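Tobias Marchetti has eaten dinner at 449 other people's tables and would like it known that most of them were the wrong height. He keeps a notebook. My kitchen table, where we spoke for most of a wet afternoon in July, is now in it, and he turned the page away when I tried to read the entry.

He came to the subject by way of Britico, the furniture firm in Mutesstead, where he spent his twenties answering letters from customers. "People would write in saying the table had shrunk," he says. "Tables don't shrink. They had bought taller chairs. You can't put that in a letter, so I used to send them a coaster."

The letters became a talk, and the talk became a book, Pass the Salt, which has sold 1443 copies. He gives the number without being asked, and then gives it again. One chapter deals only with gravy. Another describes a Christmas with his in-laws in which 11 adults sat along one side of a trestle — "like the Last Supper, but with less conversation".

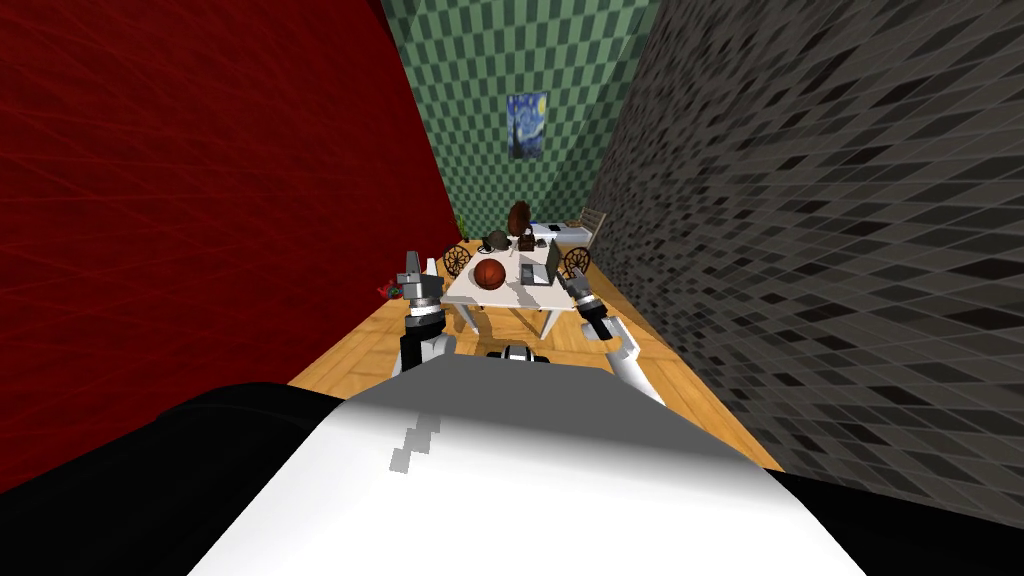
Reaching is where Marchetti becomes hard to stop. He was brought up to ask for things to be passed, and he now regards this as a mistake that cost him a great many potatoes. "My mother thought reaching was how wars began. But you wait for someone to notice you want the peas, and by then the peas are cold and so are you." He approves of using both arms, stretched forward to the table as they are in the picture, because it makes your intentions plain. One arm, he says, looks like theft. I asked whether this applied in restaurants and he said he had been spoken to about it in restaurants.

His wife, Ines Boros, has her own views and supplied several of them from the hall. She would like a round table. He has told her that a round table has no head, and she has told him that this is the point. They have been having this discussion for most of their marriage, across a rectangular one which he bought for £44 and which rocks.

"It doesn't rock," says Marchetti. "It leans towards the guest."

The next book is about sideboards. He has written 100 pages and is not yet past the drawers.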